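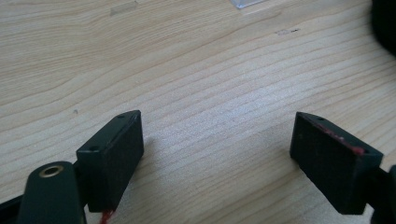 2 min read

Hevthorpe hardwax oil, 300 ml tin – review

Bought this for the kitchen table after the old poly finish started lifting near the kettle end. Had been using Cokero for years but they changed the tin and the price went up, so. Thought I'd try the Hevthorpe in matte.

Coverage first. One tin did the whole top, two coats, with a bit left for the bread board. Goes on thin – thinner than you think. First coat I put on way too much and had to chase it with a rag for ages. Second coat much better, barely a smear, buff it off after 10 minutes and leave it alone.

Smell is strong. Windows open, kids out. Gone by the next morning mostly, still a bit of it in the hallway.

Colour is good. Warms up pale timber a touch without going orange, and the grain comes up lovely. It says matte, I'd call it matte with a slight sheen when the light hits it side on. Didn't bother me. If you want dead flat get the Timmermans raw, but that one marks if you look at it funny.

Wear so far: put on in February, used every day since. Red wine wiped off fine. Hot mug left a faint ring, rubbed out with a dab of oil on a cloth. Tumeric did not come out. My fault, left it overnight.

Instructions are tiny and grey on grey. They say sand to 180, I went to 240 and it was fine. Don't go much finer or it wont soak in.

Lid is awful. Bent it getting it off and now it doesn't seal properly, so the leftovers have gone in a jam jar.

Cost me 40 dollars at Vanolstead, rags not included. Cheaper than the Cokero and I reckon just as tough. Would buy again, prob the bigger tin for the benchtops.

4 out of 5. Lost one for the lid.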